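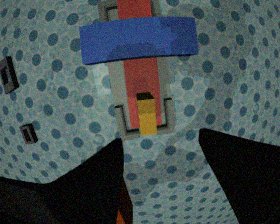 腕部视角仿真画面:两指夹爪与前方的彩色积木状物体

《仿真环境夹爪操作任务管理规范》工作组一月例会会议纪要

会议地点:Drumow大楼二层会议室(同时开设线上会场)
主持人:Keisha Nguyen-Tran
记录整理:工作组秘书处
出席单位:Drumow、Flivton、Tirier
列席:Sung项目技术负责人Mavis Kasprzak及该项目测试人员
请假:Tirier安全评估岗一人,已提交书面意见

一、会议议程

(一)确认上次会议纪要;
(二)审议规范征求意见稿第三章“场景与画面”;
(三)审议第四章“操作回合的判定与记录”;
(四)讨论第五章“由仿真转入实机的条件”;
(五)Sung项目试行情况通报;
(六)其他事项。

二、上次会议纪要的确认

与会各方对上次会议纪要无实质性修改意见。Flivton代表指出,纪要第四项中“夹持力上限”应改为“指令夹持力上限”,前者易被理解为传感器实测值。会议同意更正,更正后的纪要视为通过。

上次会议遗留事项中,术语表已由秘书处完成统稿并随本次会议材料分发。坐标系命名对照表尚未完成,Tirier代表说明系内部两套工具链对腕部坐标系的原点定义不同,需先统一后再提交。会议同意顺延至下次会议。

三、关于第三章“场景与画面”

主持人介绍,征求意见稿第三章在上一轮意见征集中收到的反馈最多,主要集中在背景纹理、画面噪声和夹爪遮挡三个方面。会议逐条讨论如下。

(一)背景纹理

征求意见稿3.2条要求“工作面宜采用单一颜色”。Mavis Kasprzak表示,该要求与Sung项目的实际做法不符。项目使用带有重复图案的工作面,圆点类纹理即为其中之一,目的在于检验策略对背景变化的适应能力。若规范限定单色,此类任务将全部被归为不合规,与制定规范的初衷相悖。

Flivton代表认为,重复图案本身可以接受,但应当登记。同一任务在不同纹理下得到的结果,如未标明纹理类别即合并统计,后续使用者无从区分。该代表同时提出,纹理贴在曲面上会产生明显变形,登记时仅写明图案名称并不充分,还应写明承载面的几何形状。

Tirier代表提出,登记项过多会增加一线人员负担,建议由仿真软件在导出配置时自动写入,人工仅做核对。

经讨论,会议决定:删除3.2条中关于单一颜色的要求,改为“工作面的颜色、纹理类别及几何形状应随任务配置一并登记”。登记方式以自动导出为主,不具备自动导出条件的单位可手工填写,但须由另一人复核。

(二)画面噪声

征求意见稿3.4条规定,画面应“清晰、无可见噪声”。多个单位反馈该表述不可执行。Mavis Kasprzak说明,部分任务在渲染后有意叠加颗粒噪声,使画面质感接近低照度条件下的实际成像,物体边缘因此变得柔和,属于设计内容。

主持人提出,应将有意叠加的噪声与渲染采样不足造成的噪声分开处理。前者是任务参数,应当登记其类型和强度;后者属于质量问题,应当在发布前消除。两者仅凭肉眼往往难以区分,因此规范不宜以人工观看结果作为唯一判据。

Flivton代表询问,如两种噪声同时存在,应如何处理。Tirier代表建议保留一组未叠加噪声的原始渲染结果作为对照,每个任务配置留存即可,无须逐回合留存。会议采纳这一建议。

会议决定:3.4条改写为两款。第一款规定叠加噪声的登记要求;第二款规定每个任务配置应留存无叠加噪声的对照画面,留存期限与任务配置本身一致。

(三)夹爪遮挡

腕部视角下夹爪手指往往占据画面下部较大面积,深色手指对目标物和工作面的遮挡尤为突出。征求意见稿3.6条仅写明“应尽量避免遮挡”,各单位普遍认为缺乏可操作性。

Flivton代表介绍了本单位的做法:在任务开始前检查两指之间的可视区域,如目标物完整落在该区域内,则视为初始条件合格;如目标物有部分超出画面,则在记录中标注“目标部分可见”,不作废弃处理。该代表强调,目标物部分超出画面在腕部视角下十分常见,若一律废弃,会使数据偏向容易的情形。

Mavis Kasprzak同意上述做法,并建议补充关于非目标物体的规定。画面边缘常有其他小型物件部分入画,如不加说明,标注人员可能将其误认为目标。她建议任务配置中列出场景内全部物体,并逐一标明是否为目标、是否允许接触。

关于是否允许接触一项,会议出现不同意见。Tirier代表认为,仿真中接触非目标物体不造成损失,记录即可,不必设为禁止项。请假人员提交的书面意见则认为,凡拟转入实机的任务,均应在仿真阶段即按实机要求执行接触限制,以免形成不当的操作习惯并被带入实机。主持人综合两方意见后提出,以任务是否列入转入计划作为区分依据。各方表示同意。

会议决定:
1.3.6条采用“完整可见”“部分可见”“不可见”三级标注,由操作开始时的首帧画面确定;
2.任务配置应附物体清单,标明目标物、非目标物及接触许可;
3.列入实机转入计划的任务,对非目标物体的接触按违规计;未列入的,仅作记录。

四、关于第四章“操作回合的判定与记录”

(一)多色拼合物体的部件命名

Mavis Kasprzak提出,对于由多种颜色的矩形块组成的物体,目前各单位命名方式不一,有的按颜色命名,有的按几何位置命名,有的直接使用模型文件中的编号。判定抓取位置是否正确时,由此产生的分歧较多。

会议认为,按颜色命名便于人工标注,但在开启颜色随机化后会失效。按模型编号命名最为稳定,但标注人员难以直观使用。经讨论,会议决定以模型编号为正式名称,颜色名称作为辅助名称,两者在物体清单中对应列出。颜色随机化开启时,辅助名称不得用于判定。

Flivton代表补充,同一部件在光照变化下可能呈现由深到浅的色差,标注人员填写辅助名称时应使用基本色名,不宜使用“砖红”“鲑红”一类细分名称。会议同意将此写入标注说明,不列入正文。

(二)回合有效性

征求意见稿4.3条规定,单一任务配置下的有效回合不少于30个,方可用于结果报告。Tirier代表询问,该数量是否包括因仿真异常中止的回合。主持人答复,按条文原意不包括,但文字不够明确。

会议决定在4.3条后增加说明:因物理引擎发散、物体穿透或控制指令丢失而中止的回合不计入有效回合,但应单独列出并注明原因。任何单位不得在未列出中止回合的情况下报告成功率。

(三)人工复核

征求意见稿要求全部失败回合由2名人员分别复核。Flivton代表认为要求适当,但应明确复核人员不得相互查看结论。Mavis Kasprzak提出,部分失败原因须结合接触力曲线判断,仅看画面容易误判,尤其在夹爪指尖遮挡接触点时,画面无法说明是否已形成稳定夹持。

会议同意:复核人员应同时查看画面与接触数据;两人结论不一致的,提交任务负责人裁定,并保留双方原始意见。

(四)单帧画面的使用

秘书处提请讨论,报告及对外材料中使用单帧画面是否需要加以规范。主持人认为,单帧画面仅反映某一时刻的状态,不得作为操作成功与否的依据。各单位均无异议。会议决定增加4.7条:报告中引用单帧画面的,应注明其为仿真画面,并不得据此陈述操作结果。

五、关于第五章“由仿真转入实机的条件”

本章为首次讨论,会议以听取意见为主,未作表决。

Tirier代表介绍了书面意见的要点。书面意见认为,转入实机前至少应满足下列条件:夹爪几何尺寸与实机一致;手指开合行程及速度上限与实机一致;急停逻辑在仿真中已经验证;违规接触记录已逐条处理完毕。对于最后一项,书面意见特别说明,“处理完毕”指查明原因并采取措施,不能以重新运行后未再出现代替。

Flivton代表对第一项提出疑问。部分仿真任务使用经过简化的夹爪模型,外形与实机相近但细部省略,是否视为一致。Mavis Kasprzak认为应以碰撞模型为准,外观模型可以简化。Keisha Nguyen-Tran要求秘书处将碰撞模型与外观模型分别定义,纳入术语表。

关于首次实机运行,各方倾向于采用限速运行,并要求现场有经授权的操作人员值守,急停装置置于其伸手可及之处。限速的具体数值,Drumow与Tirier意见尚不一致。Drumow主张统一规定,Tirier主张按机型由各单位自行规定并备案。此项留待下次会议继续讨论,双方应在会前提交书面理由。

另有意见提出,实机工作面与仿真工作面纹理不一致时,是否应重新进行仿真验证。会议认为,如任务配置已覆盖相应纹理类别,可不重新验证;如未覆盖,应补做。该意见记录在案,供起草人员参考。

六、Sung项目试行情况通报

Mavis Kasprzak通报,Sung项目已按征求意见稿试行登记制度,共登记任务配置12项。试行中反映较为集中的问题如下:

登记表中“光照条件”一栏仅可填写光源数量,无法反映工作面局部偏亮的情况。局部偏亮区域靠近目标物时,对边缘检测有影响,建议增设备注栏。

物体清单与任务配置分属两个文件,修改其中之一后容易遗漏另一个。项目已在本地加入一致性检查,愿意将检查脚本提供给其他单位使用。

复核工作主要由测试人员兼任,在集中提交回合的时段出现积压。项目希望规范对复核时限作出规定时留有余地。

会议对Sung项目的试行工作表示肯定。光照备注栏予以增设。检查脚本由Mavis Kasprzak整理使用说明后交秘书处分发。复核时限暂定为回合提交后30日,试行期内如确有困难,可由任务负责人书面申请延长一次。

七、其他事项

Flivton代表建议,规范发布后设立固定的意见反馈渠道,避免意见分散于各单位往来邮件之中。会议同意由秘书处设立统一邮箱,收到的意见按条文编号归类,在每次例会前汇总分发。

Tirier代表询问规范是否提供英文版本。主持人答复,正式文本以中文为准,英文译本待正文定稿后再行安排。

八、会后任务

Drumow:按本纪要修改第三章、第四章文本;提交关于首次实机运行限速的书面理由。
Flivton:起草标注说明中有关基本色名及三级可见性标注的内容。
Tirier:完成坐标系命名对照表;提交关于限速备案方式的书面理由。
Mavis Kasprzak:提供一致性检查脚本及使用说明。
秘书处:更新术语表,增补碰撞模型与外观模型的定义;修订登记表;设立意见邮箱。

各项材料应在下次例会召开前的星期日之前送达秘书处。下次例会由Flivton承办,具体时间另行通知。

主持人:Keisha Nguyen-Tran
抄送:各成员单位、Sung项目组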